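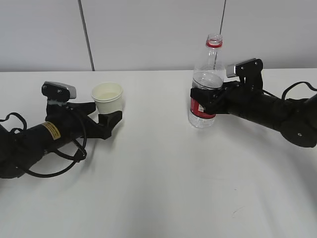
Print this page | E-mail this entry
Home Archive Notes Links
Search this diary Go

April, evening. The recycling rules from Varkier changed again, so I spent the time after supper going through the drinks leftovers and deciding what goes where. Paper cups are the awkward item. The little white one on the table, standing rim up, is the kind I used to drop in with cardboard, and the new sheet says cups go in general waste unless the liner is certified. I have no way to tell a certified liner by looking. I tore one from the same sleeve and the inner film came away in a strip, so the whole sleeve is now classed as general waste.

Plastic is simpler. Bottles are accepted up to 2 liters, caps on, labels may stay. Last year the labels had to come off, which cost me more time than the rest of the job put together. I still have the scraper.
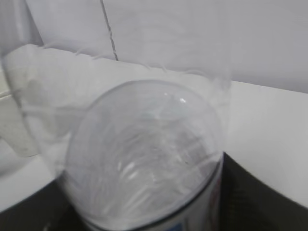

Clear containers are accepted as well, cut or whole, provided they are rinsed. Cut ones go in open side up – the sheet is firm on this and gives no reason. I weighed the bag on the Ghumman scale before tying it: 557 grams, with the limit for a small bag at 400. Split it in two and weighed again. The second bag came to around 100, so the first was still over. Moved more across until both passed.

The collection point on Vorkberg closes at six and I missed it. Both bags are by the back door. Need more of the small Titamon liners before the next round, and a marker that writes on plastic.

E-mail this entry | Print this page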